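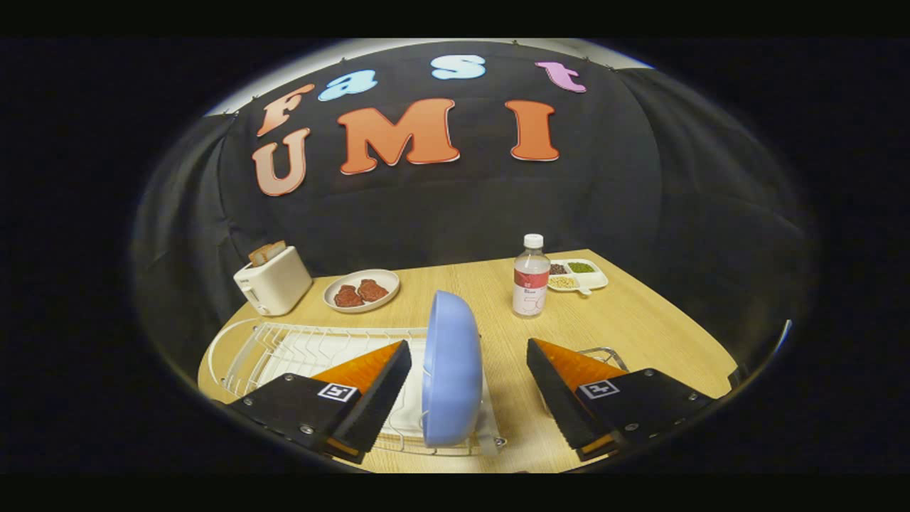
Fig. 1. Letters on black cloth, with the table in front.

Serve Receive in Club Volleyball: Does Where the Serve Lands Matter More Than Who Passes It?

Saoirse Daly and Knut Ehlers
Final project report, Intro to Sport Analysis
December 16, 2023

1. What we wanted to find out

Both of us play for the Vorirton club team (Saoirse is a libero, Knut sets for the men's side and helps out at women's practice). After every bad loss the talk in the van is the same. We can't pass. Somebody gets blamed, usually whoever shanked the last two. We wanted to see if it was really about the passer or if it was about where the ball was going.

Question, short version: on serves we receive, does the quality of the pass depend more on the landing zone or on the player?

Our guess going in was the player. Saoirse guessed this more strongly than Knut.

2. Background

Kept this short, since the proposal had the long version. Passes in volleyball are usually graded 0 to 3. A 3 means the setter can run anything. A 2 means two options or so. A 1 means one option, almost always a high ball to the outside. A 0 is an ace or an overpass that gets killed. We call 2s and 3s "good" in this report. Some coaches don't like putting those together but with our sample size it made the numbers readable.

Most of what we read for the proposal was on elite teams. Elite teams serve a lot harder than anyone we play, and they have specialists. In club you get people who played middle in high school now passing in serve receive for the first time in their lives. So we didn't want to just borrow the results.

3. Data

We charted the Vorirton women's fall matches, including both against Melik and the one against Gazi that went to five sets. The plan in the proposal was 600 serves. We ended up with 442. Reasons:

- One match video had no sound and the view was so low that the net tape hid the far side. Tossed it.
- The home tournament, where the person filming had to go in as a sub. Half a match.
- We ran out of time. Should have started charting in September and started after midterms.

Every serve got: zone, type (float, topspin, other), passer, grade, score at the time, and rotation. We typed everything into Casico, the charting sheet the club already uses, then exported it. Casico only lets you pick six zones on the court. We wanted nine. We used six and wrote "seam" in the notes column when the ball went between two passers. This became important later.

Missed serves were left out. So were serves that hit the tape and dropped, as no passer really has a chance on those. We had an argument over whether this was fair and put it under limits.

4. How we graded

Both of us graded the first Melik match separately, without talking. Then compared. We agreed on most of the 3s and all of the 0s. The mess was in the middle, 1 vs 2. Saoirse graded tougher, especialy on her own passes. We wrote down a rule: if the setter takes the ball inside the ten foot line with her feet set, it's a 2 at least. Went back and regraded that match with the rule, then split the rest of the videos between us.

Not perfect. We should have both graded a second match to see if the rule fixed it.

5. Results

5.1 By zone

Deep serves were the problem. Of the 442, there were 188 that landed in (or would have landed in) the three back zones close to the end line. On those, 103 were good passes. That's 55 percent. The other serves, mid and short together, were clearly better than that, with short serves the best of all. This surprised us because the team complains about short serves all the time. Probably because a short serve that drops looks awful and everyone remembers it.

Deep corner on the left back side was the worst zone for every regular passer. Every one. The strongest passer on the team was worse there than the weakest passer was in the middle of the court.

5.2 By passer

There is a spread between players, sure. But it was smaller than the spread between zones. Also most of the "bad" passers turned out to be getting served deep more often. Opponents pick on people, and when they pick on someone they tend to go at her deep and toward the line. When we looked only at balls to middle zones the players were pretty close to each other.

Saoirse's note: I am the libero and my numbers were not the best on the team. I have made peace with this.

5.3 By type of serve

Floats were harder than topspin. Expected. The difference was mostly in the deep zones again, where the float has more time to move. We didn't have enough topspin serves to say much, only a couple of opponents hit them regularly.

5.4 Seams

This is the part we didn't plan. Going through the notes column, the "seam" balls were a big share of the aces against us, and it was nearly always the same seam, left back and middle back. On video you can see both players start, then both stop. The Gazi match has a run of these in the fourth set where the same server goes back and hits the same spot till the rotation changes. We didn't make a table for this because the notes were not kept the same way by both of us. Knut wrote "seam", Saoirse sometimes wrote "nobody called it".

5.5 Score and rotation

Looked at late set points vs early. No pattern we would trust. Rotation had one bad spot, when the setter comes from left back and has to run through the passing lane. Could be that, could be the seam thing showing up twice. Can't separate them with what we have.

6. What it means

Our guess was wrong, mostly. Zone mattered more than player in our data. For the team the practical points are:

Start the passers a step deeper. They can come forward for the short ball better than they can go back for the deep one, and the numbers on short serves say they have room to give.

Fix who owns the left back / middle back seam. We asked the players one at a time and got different answers, so that's a rule the team doesn't have. We showed this to our coach and she put it in practice the same week, before we finished writing.

Stop ranking passers off the raw average. If you get served deep all night your average will look bad.

7. Limits

Sample is smaller than planned. One team, one season. Two graders who know all the players, and one of them IS one of the players. Six zones is too coarse. We left out tape balls, which makes short serves look a little easier than they are. Landing zone on a ball that was passed overhead is a guess from the flight, we did our best. No stats test on the passer differences beyond the percents, we ran out of time and the one we tried in the spreadsheet gave an error we couldnt fix.

8. If we did it again

Nine zones. A seam column with yes/no and nothing else. Film from behind the end line and higher up. Both graders on at least three matches. The spring season runs into May, and Knut would like to chart it with the passers standing deeper to see if the deep numbers move. Saoirse will be playing and has asked not to grade herself.

9. Who did what

Saoirse: charted the Melik matches and the home tournament, wrote 1, 2, 5, 6. Knut: charted everything else, did the export and the cleanup, wrote 3, 4, 7, 8. Both did the poster.

Thanks to the women's team for letting us put their passing in a spreadsheet, and to the Gazi club for sending their video when ours cut out in the fifth set.

Appendix A is the grading rule sheet. Appendix B, the raw export, was too big for the upload page and is in the shared class folder.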